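Clisano Wallpaper Remnants
Frequently Asked Questions

Last updated August 14, 2019, after Hermine read the old version out loud at lunch and we all agreed it had to go.

We sell the ends of things. Wallpaper makers print too much, decorators order too much, and couples change their minds about lilies. We buy what's left and sell it to people with small rooms and firm opinions.
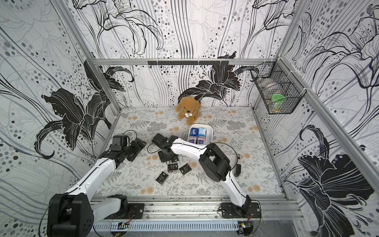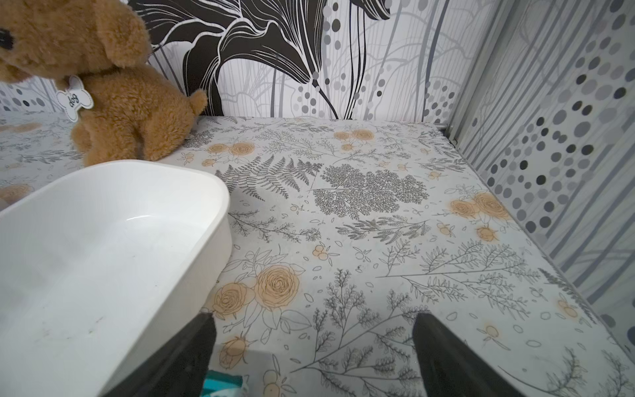 What exactly is a remnant?

Any piece of wallpaper too short for the person who had it before you. Some are full rolls still in the wrapper. Most are part rolls. The shortest piece we sell is 10 feet, and anything under that goes into the drawer liner basket by the door, where it is free and surprisingly competitive.

How many patterns do you have?

Over 550 at the moment. It goes up in October, when decorators clear their garages, and down in spring, when everyone discovers their powder room.

Can you get me more of the one I bought last year?

Almost certainly no. We understand that you hung three walls and are looking at the fourth. Bring us a scrap and we'll look, and Baoshan will make a phone call or two, but you should start making peace with paint. A plain fourth wall is called a feature if you say it with enough confidence.

Will two rolls of the same pattern match?

Check the run number on the label. Same number, same ink, same afternoon at the factory. Different numbers can mean a difference you won't notice until both strips are up and the sun comes in sideways. If the label is missing, unroll a yard of each on the floor by a window. We have a window. Please use it.

What does "pattern repeat" mean and why does it keep costing me money?

It's the distance from one point in the design to the next time that same point turns up. On a small sprig it's a few inches and you can mostly ignore it. On a large flower it can be two feet or more, and every strip has to be slid up or down to line up with the one beside it. The part you slide past the baseboard is waste. You paid for it. Measure your wall height, round up to the next full repeat, then multiply by the number of strips. Beat keeps a calculator on the counter with the keys worn off, so he'll do it for you if you ask.

Is a big pattern too much for a small room?

People ask this in a whisper. A big pattern is fine in a small room. What looks odd is a big pattern chopped up by a lot of doors and shelves, so that all you get is half a petal over the light switch. Closets, stair landings and the backs of bookcases are good places to start. You can live with nearly anything inside a closet.

Can I mix two florals?

Yes, if one is clearly the boss. Keep one large and strong and let the other be small or pale, and try to have a color they share. Black and white with soft gray is very forgiving. Two big colorful florals in one room will argue, and you'll be the one eating breakfast in there.

Do you sell paste?

We carry Vlček, which comes as a powder in a plain box and smells like a school. Follow the instructions on the box. The two most common mistakes are mixing it in a hurry and mixing it in a bucket that used to hold something else.

Some papers want the paste on the wall and some want it on the back of the paper. The label says which. If there's no label, ask Mechthild, who can tell by rubbing a corner between two fingers and won't explain how.

Do I have to take the old wallpaper off first?

You don't have to do anything. We've all papered over paper. The seams underneath will show, though, and if the old stuff lets go of the wall it takes the new stuff along. If it's one smooth, tight layer, you can probably get away with it. If it's four layers and the bottom one has sailboats, get the scraper.

Can I hang it in a bathroom?

Vinyl-coated papers, yes, as long as there's a fan and somebody turns it on. Uncoated papers will sulk and then curl. Keep either kind well away from the shower itself.

I'm renting. What are my options?

Read the lease. Then consider papering something that isn't the landlord's: a folding screen, a sheet of board leaned against the wall, the inside of a cabinet you own. We also get a few peel-and-stick pieces, which come off cleanly except when they don't. Try a strip somewhere low and hidden and leave it up for a couple of weeks before you commit.

How much are samples?

91 cents each, by mail or at the counter. A sample is about as big as a paperback cover. It will not tell you what a whole wall looks like, but it will tell you what color the thing is in your own hallway, and that has saved a lot of marriages we'd rather not have been consulted on.

Can I return a remnant?

Within a month, uncut, with the label still on. Cut pieces are yours forever. We have been told a piece was "hardly cut." We were shown the piece. It was cut.

Do you buy leftovers?

We do, from anyone. Bring them in rolled, dry and reasonably clean. Elfriede Trummer does the buying and she makes one offer. You may find it low. She won't find it low.

Do you install?

No. There's a list of paperhangers taped to the end of the counter. We don't get anything for recommending them, except that they come back and tell us how your walls were.

Where are you?

444 Kessler Road, around the back, behind the tile place. If you're standing among tiles you've gone in the wrong door. They're used to it and will point.

Is there parking?

In theory. The spaces marked "Tile" belong to the tile place, and they mean it.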